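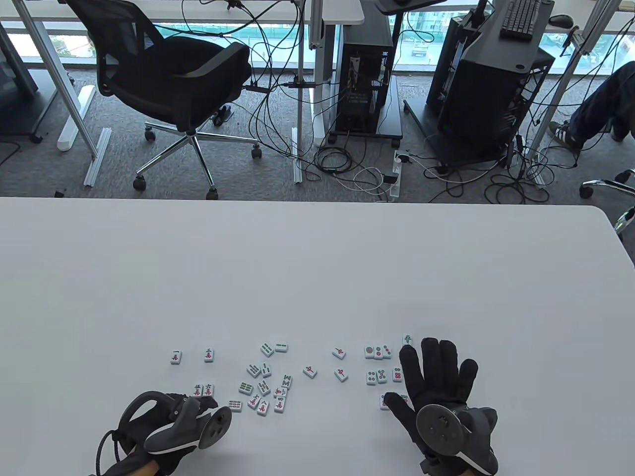 Fig. 1. Tile task. Gripper in the left hand, right hand flat on the table.

Olmont, Hasodstead site
Julham project: household and shop-floor chores
Safety and readiness checklist, table and floor areas
Completed by: Retno Raju
Date: 4 May 2020
Next full check: August

How to fill this in

Mark each line OK, Fix or Stop. A Stop means the task does not run until the line has been signed again. Comments go under the line they belong to. Part A is the room, Part B is the person doing the task, Part C is the tool, and Part D is the chores themselves and how near a machine is to doing them without a person. Part D is not a safety score. It was added at the request of the shop side at Ong, who want to know what they can plan for and what they can't.

Part A. Room

A1. Table clear of drinks, food and loose tools. OK
Comment: Drinks stay on the shelf by the door. No change to the rule.

A2. Table does not rock when leaned on. OK
Comment: Leaned on all four corners.

A3. Cables off the walkway. Fix
Comment: Black and white cables run over the carpet between the desks and the computers. They need a cover strip or a route along the wall. Same comment as last time.

A4. Power strips off the floor. Fix
Comment: One is still on the carpet in front of a computer. Mount it under the desk top.

A5. Nothing lying on the floor near the table. Fix
Comment: Metal bars and a desk foot on the carpet. If they are wanted, they go in the rack. If they are not wanted, they go out with the scrap.

A6. Chairs not in use pushed in. Fix
Comment: Casters roll easily on this carpet and a chair tends to end up where people step back from the table.

A7. Enough light on the work, no glare. OK
Comment: Daylight from the windows is good in the morning. On bright afternoons the white table top can be hard on the eyes and on the cameras. Blinds have been priced but not ordered.

A8. Computer covers on. Fix
Comment: One tower is open at the side. Put the panel back, or put a guard over it.

A9. Way out is clear. OK

Part B. Person

B1. Has read the task sheet. OK

B2. Gloves fit and are not torn at the fingertips. OK
Comment: Small gloves have run out. A person with small hands should not use the medium ones for fine work, as the loose tips get pinched. Order more.

B3. Glove cuffs reach the sleeve. Fix
Comment: A bit of wrist shows between glove and sleeve. No injury risk on the tile task. Would be a Stop on the pan and kettle tasks.

B4. Rings and watches off. OK

B5. Straps on the back of the hand snug, no marks on the skin after use. OK
Comment: Strap pad is wearing thin on one unit. Still usable.

B6. Takes a break after 30 minutes. OK
Comment: People get absorbed in the tile task and go over. Use the timer on the wall, not a phone. One person reported a sore thumb after a long run and was moved to folding for the rest of the shift.

B7. Seat or standing height suits the person. OK

Part C. Hand-held gripper

C1. Body not cracked, no sharp edges. OK

C2. Cable has enough slack to reach across the table. OK
Comment: It has slack, but the loop hangs to one side and could catch an elbow. A clip at the forearm would deal with it.

C3. Connector pushed fully home. OK

C4. Closes and opens without sticking. OK
Comment: Tested on a cork and on a pencil before the first run.

C5. Pinch force within the limit on the task sheet. OK

C6. Camera window clean. Fix
Comment: Smear on one window. Wiped during the check, but there was no cloth at the table. Keep one there.

C7. Stop button within reach of the free hand. OK

C8. Spare unit charged and ready. Stop
Comment: Spare was not on its charger. Signed off again later in the day once it was charged. Whoever closes up should look at the charger light before leaving.

Part D. Chores and readiness

Each chore gets one of four words.
Ready: a machine can be left to do it with someone in the building.
Watched: a machine can do it with someone standing next to it.
Part: a machine can do some steps, a person does the rest.
No: a person does it.

D1. Picking up small loose pieces from a flat surface. Watched
Comment: This is what the tiles are for. They are a fair stand-in for screws, buttons, pills in a tray and the small parts in the packing area at Ong. A tile lying flat with space round it is an easy pick. Two tiles touching is harder, because the finger of the gripper wants to go where the second tile is. A tile under a hand can't be planned for at all, and the machine has to wait until it can see again.
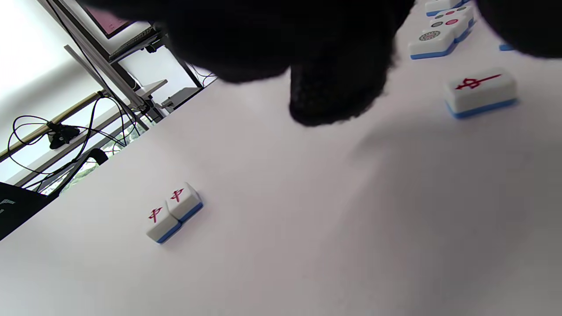

Fig. 2. Gripper camera. Three red dragon tiles on the table, with the glove close to the lens.

D2. Telling pieces apart by what is printed on them. Watched
Comment: The red dragon is plain enough even when the tile is turned. The bamboo and circle tiles cause more mix-ups, and so do character tiles seen at a slant. The camera on the gripper gets nearest to the print but is the one most often blocked by a glove. The head camera sees more of the table and less of each face. We would not let the machine sort anything that matters, medicine least of all, on one view.

D3. Putting pieces in a straight row. Part
Comment: The machine makes a row. It then knocks the row when it comes back with the next piece. People nudge a row straight with the side of a finger and don't think about it. We have been asking people to do that slowly so the motion is recorded, and some forget and do it at normal speed, which is also worth having.

D4. Turning a piece face up. Part
Comment: Works when the piece is at the table edge. In the open it pushes the piece along. A soft mat helps but then the mat has to be cleaned and kept flat, and that is another chore.

D5. Wiping a table. Watched
Comment: Good on a bare table. With things on the table it wipes round them and leaves a ring. It does not lift a thing, wipe, and put the thing back unless told to for each one.

D6. Folding towels. Watched
Comment: Small square towels are nearly Ready. Bath towels are Part. Anything with sleeves is No.

D7. Loading a dishwasher. Part
Comment: Plates only. Do not run with glasses. Do not run with knives under any supervision until the knife line on the task sheet has been rewritten. I asked for this in writing and am still waiting.

D8. Emptying bins. Part
Comment: It can lift the bag out. It can't tie the bag or fit the new one.

D9. Tidying cables and floor clutter. No
Comment: Tried once on a spare cable, and it pulled the plug. See A3 to A5 for why we would like this one solved.

D10. Restocking a shelf from a crate, shop floor. Part
Comment: Boxes of one size, front row only. Ong asked about bags of rice and lentils. Not yet. A bag changes shape when it is gripped and the machine takes that as a slip and squeezes harder.

D11. Sweeping a shop floor after closing. Ready
Comment: Flat floor, lights on, no people. The only line in this part marked Ready. The floor machine was bought in and is not our work.

Results used for Part D

Runs looked at: 244, across all the chores above except D11. Runs where the machine tried the chore by itself after the recorded practice were marked by two people, and where they disagreed the lower mark was used. The most common reason for a low mark was a missed pick followed by a second try in the same spot. The next was stopping and waiting when nothing was wrong.

In 6 runs a person had to press the stop button. None led to an injury. Four were on the dishwasher, and the other two were on the shelf.

Actions

1. Cable cover or new route (A3). Site team. Before the next tile session.
2. Power strip under the desk (A4). Same visit.
3. Bars and desk foot to rack or scrap (A5). Done by end of day please.
4. Side panel on the tower (A8). Whoever took it off.
5. Small gloves, longer cuffs if the supplier has them (B2, B3). Retno Raju to order.
6. Forearm clips for the gripper cable (C2). Try two kinds.
7. Cloth at the table (C6).
8. Knife line on the dishwasher sheet (D7). Stays a No for knives until it is in.

Note for Ong

You asked for a yes or no on taking a machine into the packing area this year. For loose small parts, with a person standing there the whole time, yes, on trial. It would be slower than your present packers. For bags, glass and anything that has to be read before it is packed, no. Please don't change the rota on the strength of this sheet. The marks in Part D will be done again in August with your own parts on the table in place of the tiles, so send a mixed box of more than 30 pieces, including the ones your staff complain about.

Signed: R. Raju
Copy to: Julham project folder, Hasodstead noticeboard, Ong packing office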